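# Chapter 4: Showing a Robot What to Do

By the end of this chapter, readers should be able to:

- distinguish between guiding a robot by hand, driving it by remote control, and recording a task with a hand-held gripper;
- explain what is stored when a task is shown, and what is lost;
- judge which method suits a given task and a given workplace.

## 4.1 From written steps to shown steps

The robots considered in Chapters 2 and 3 followed instructions written in advance by a programmer. Each position was measured, entered and checked. This approach remains common where parts arrive in the same place every time. It becomes costly when the objects vary, as they do in kitchens, stockrooms and repair shops, and when the person who understands the task has no training in programming.

Teaching by showing addresses the second difficulty directly. A skilled person performs the task, the movement is recorded, and the record is used to guide or train the machine. A single recorded performance is called a *demonstration*. The person who gives it is called the *demonstrator*, whether or not that person touches a robot.

Three methods are treated in this chapter. In hand guiding, the demonstrator takes hold of the arm and moves it through the task. In remote control, the demonstrator works a separate device and the arm follows. In the third method no arm is present at all: the demonstrator carries a gripper fitted with a camera, and the view from the tool is recorded as it moves.

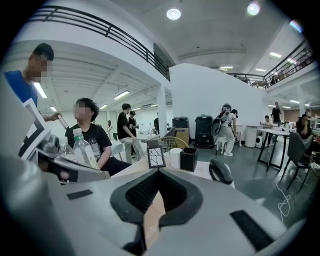
**Why is a person's own hand not simply filmed instead?**
A film of a bare hand shows fingers that the robot does not have. When the demonstrator works through a gripper like the robot's own, the recorded grasps are limited to those that the machine can repeat.

The third method has the practical merit of being easy to move from one room to another. It also places a duty on the demonstrator, who can readily reach, twist or hurry in ways that no arm could follow. Section 4.5 sets out the checks by which such recordings are found and removed.

## 4.2 The Drilska exercises

The worked problems in this chapter draw on the Drilska set, prepared for teaching at the Hanby workshop. The set holds 3323 demonstrations of everyday handling tasks, of which 146 have been marked as faulty. The faulty recordings have been left in place on purpose, and readers will be asked to find a number of them in Exercise 4.7.

Each demonstration in the set contains the following:

| Item | Use in this chapter |
|---|---|
| Camera view from the tool | Sections 4.3 and 4.4 |
| Position of the tool over time | Sections 4.3 and 4.5 |
| Opening of the gripper | Section 4.4 |
| Demonstrator's written note | Section 4.6 |

The notes are short and vary in quality. Readers who have used the earlier Imska set will find that the columns follow the same order, but that time is now given in seconds from the start of each recording.

Section 4.3 begins with the position record and the errors most often found in it.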